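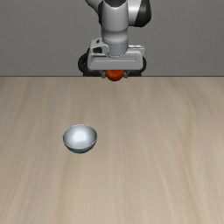
Section 7 - Dropped object and stuck grip faults

Applies to Pisten arm cells, real and simulated, running the Pliludness controller. Last changed Tue 3 April. If your printed copy still has the old "just press resume" page, throw it out.

Read 7.1 before touching anything. Most of the damage we've had came from people hitting resume too fast.

7.1 What the fault looks like

The arm picks up the object, lifts it, starts the move to the bowl. Somewhere on the way one of these happens:

Fault G-2, grip lost. Controller thinks the fingers closed on nothing. Object may be on the table, on the floor or still in the fingers.

Fault G-5, release failed. Fingers told to open, didn't, or opened only part way. Arm stops over the bowl, or goes back to home with the object still held.

Silent stop. No code. Arm just hangs there mid move. Status line says HOLDING and stays that way.

The silent stop is the bad one. It looks finished and it isn't. The motors are live and the move is still in the queue. When the lost signal comes back, the arm goes, with no beep and no countdown.

CAUTION: Treat HOLDING as moving. Do not reach in for the object. Do not reach in for the bowl either, even if it's well away from the arm - the queued move ends at the bowl.

7.2 Making the cell safe

1. Press the red stop. Don't use the pause button on the screen. Pause keeps the queue.

2. Wait for the status line to read STOPPED. If it still says HOLDING, press the stop again and then pull the main power to the arm.

3. Note the fault code and the grip force shown. Write it down now, the screen clears on restart.

4. Open the guard door.

5. Support whatever is in the fingers with one hand from the side. Never from underneath, and never with your fingers between the grip pads. On units with power fail release, the pads let go when the supply drops. On the others they stay shut. Check the label inside the cabinet door if you don't know which you have.

6. Use the manual release to open the pads. Quarter turn, slow. If it won't turn, stop and go to 7.6. Don't put a tool on it.

7. Take the object out of the cell. Take the bowl out too.

Note: in a simulated cell skip steps 4 to 7. Press stop, save the log, reset the scene. But do save the log first. Reset wipes it and then there is nothing to send us.

7.3 Finding the cause

Go in this order. Stop when you find something.

1. Object size. Open the job file and compare the object width to what you are really picking. Round objects are the usual trouble, they touch the pads at one small spot and roll. A width set too large makes the pads stop early and you get G-2 on the lift.

2. Pad surface. Wipe with a dry cloth. No oil, no spray cleaner. If the pads are shiny, change them. Both, always as a pair.

3. Grip force. Factory setting is 800 on the force scale. Top of the scale is 1,000. Do not run at the top to "fix" a slip. Soft things get crushed, hard things shoot out sideways, and the pads wear out fast.

4. Release height. Job file, last page. If it's set too low the fingers can touch the rim on the way down and the controller calls it G-5. The hand is not stuck at all in that case, it's blocked.

5. Bowl position. The taught position is the only one the arm knows. If somebody has slid the bowl over to wipe the table, the arm will still let go at the old spot.

6. Signal cable. For silent stops check this first. Run your hand along the cable with the power OFF and look for a flat spot or a loose collar where it meets the wrist. Martens type connectors need a full turn plus a click. Without the click they will work for a while and then drop out when the wrist rotates.

7.4 Changing the settings

1. Log in as setup. Operator login can look but can't save.

2. Open Job, then Grip.

3. Change one value. Save. Test. Then the next one. If you change three things at once and it gets better, you've learned nothing and support can't help you much.

4. Set the signal timeout to 295 ms. Older files came with this set to 0, meaning wait forever. That is what causes the silent stop to sit there and then move. With a real timeout the arm drops the queue and gives a proper code.

5. Check the timeout again after any update. The January update put it back to 0 on cells that had been renamed. Fixed since, but only if you install the fix.

CAUTION: a job file copied over from another cell brings its timeout with it. Check it every time.

7.5 Restart

1. Tools out, hands out, cloth out. Guard door shut.

2. Bowl back on its taught position, empty.

3. Power on. Wait for the status line to say READY. Do not press resume if it's offered. Choose CLEAR QUEUE, then HOME.

4. Arm should go home slowly. Keep a hand at the red stop the whole way.

5. Run the job at low speed with no object. Watch the fingers open fully over the bowl.

6. Run again at low speed with the object. Look at the grip reading during the lift, it should hold steady. A reading that sags means the object is slipping even if it dosen't fall.

7. Two clean runs in a row, then go back to normal speed. One is not enough.

Note: passing in simulation does not clear a real cell. The simulated object has whatever friction the scene file says it has. Yours may be wet, dusty or just a different size. Always repeat steps 5 and 6 on the real arm.

7.6 When to stop and call

Leave the power off, lock the cabinet and hang the tag if:

- the manual release won't turn
- the arm moved with the guard door open, even a little
- HOLDING came back after the timeout was set
- G-5 returns straight after a clean restart
- anyone was hit or pinched, hurt or not

Send the log, the job file, the fault code and the pad type. Tosto pads need saying so, they are thicker and the closing distance is differnt. Don't restart the cell while you wait for an answer.

Pad replacement and hand removal are in Section 8. Teaching a new bowl position is in Section 5.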